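Prasmont Demonstration Area: Pre-Session Checklist with Comments
Teleoperated and hand-guided teaching, full-size humanoid
Checked by: Embla Vik
Reviewed by: Stellan Kvam
Period: April, morning round, 8:15

1. Emergency stop, operator station
OK. Pressed and reset 3 times. Arms went limp each time.

2. Emergency stop, handheld
OK. Battery at 69 percent. Charge before the afternoon block.

3. Operator link
OK. Ran 400 test commands from the remote station, none dropped.

4. Arm speed limit for hand guiding
Set to low. It had been left on the remote control setting after the last block. Corrected and initialed.

5. Grip force limit
OK. Same value as last month.

6. Recording
OK. Next demonstration number is 567. File names still need the task name first. Two people have been skipping it.

7. Joint covers and caps
OK. Wiped down. Check the fasteners at both wrists again after lunch.

8. Second person present during remote control
Required for every run. The second person holds the handheld stop and does not help with the task. E.V.

9. Floor and cables
Needs attention.
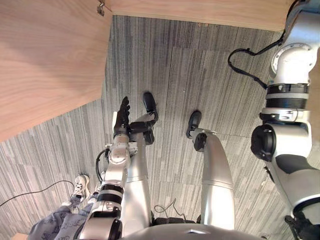

Cable routing is still the weak point when we teach furniture tasks. The operator watches the hands and the panel, so anything at floor level gets missed. There is a thin dark cable curled on the carpet between the robot's feet, and another running across the floor toward the white sneaker at left. Both need to be taped or moved before the legs are enabled. The loops hanging off the arms should also be tied closer where the joint range allows.

10. Footwear
Closed shoes only. Laces tied.

11. Standing distance
Follow the floor plan. Anyone inside arm's reach during remote control must be named on the session sheet.

Result: hold on item 9, all others passed. Recheck and sign before the first demonstration. S.K.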